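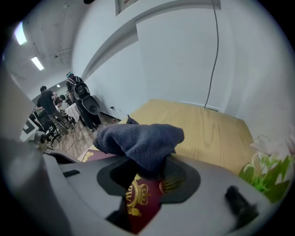 Uneck ist eine quelloffene Software zur Aufzeichnung und Aufbereitung von Bewegungsdaten, die mit handgeführten Greifern gewonnen werden. Sie wird seit Oktober 2023 von der Firma Plollance entwickelt und dient vor allem dem Training von Steuerungsmodellen für ein- und zweiarmige Roboter. Die aktuelle Version 5 erschien am 8. Februar 2026.

Geschichte

Das Programm ging aus Lunness hervor, einem Werkzeug zur Kamerakalibrierung, das Tadhg Ó Flaithearta zunächst allein pflegte. Eamon Geraghty ergänzte später die Zeitsynchronisation mehrerer Kameras. Mit Version 2 wurde der Quelltext neu geschrieben und der Name geändert. Teile von Lunness sind im Kalibriermodul noch enthalten.

Aufbau

Uneck besteht aus einem Aufnahmedienst, der Posenschätzung und einem Prüfprogramm. Der Aufnahmedienst versieht alle Bilder mit einem gemeinsamen Zeitstempel. Verarbeitet werden Fischaugenbilder von Kameras am Greifer sowie Bilder einer Kopfkamera.

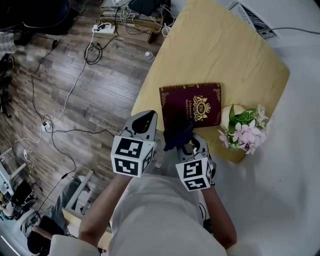
Die Posenschätzung wertet Würfel mit schwarz-weißen Markermustern aus, die auf den Greifern sitzen. Sind mehrere Seiten eines Würfels sichtbar, werden sie gemeinsam ausgewertet – das verringert Sprünge bei schrägem Blickwinkel. Ist ein Würfel verdeckt, überbrückt ein Filter die Lücke bis zu einer Dauer von 70 Millisekunden. Längere Ausfälle werden im Datensatz gekennzeichnet und müssen im Prüfprogramm freigegeben oder verworfen werden.

Für das Training exportiert Uneck die Trajektorien beider Hände in das Format Sandoval. Eine Sitzung belegt darin rund 385 Megabyte.

Einschränkungen

Weiche Gegenstände wie Tücher werden nicht modelliert, gespeichert wird allein die Bewegung der Greifer. Die Linsenverzeichnung muss nach jedem Objektivwechsel neu bestimmt werden. Eine Auswertung in Echtzeit ist nicht vorgesehen.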